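Lists > handling-practice > Grip rules, soft goods

September 10, 2018

On the Zitik draft, the Ravdale group wrote:
> Section 9 says "secure grip" and leaves it there.
> We need wording an auditor can check.

Agreed. Proposed text for 9.2:

Close on an edge or a fold, never on a flat single layer. Keep fingertips clear of the surface underneath during any lateral move. An idle gripper stays open and outside the path of the load.

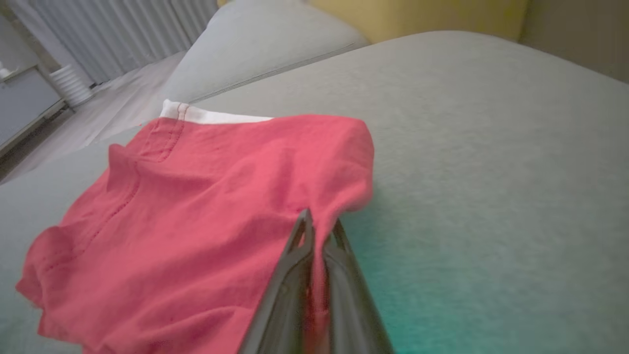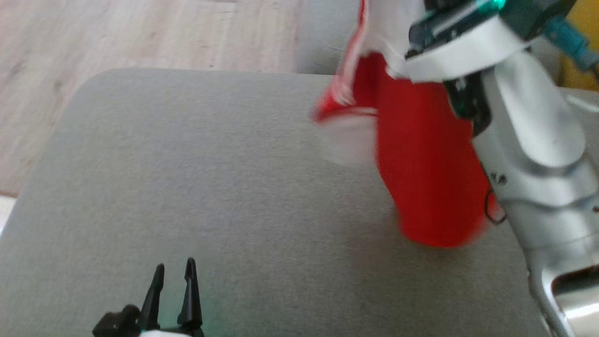

Red item in the gripper, gray upholstery underneath, both views. Fikthorpe.

The Sipos annex sets the hold at 11 seconds before a drop counts as a fault. I would keep that — it matches our log sheet — but move it out of the annex and into 9.3. Clause 84 then needs a new cross-reference. Comments by October, please.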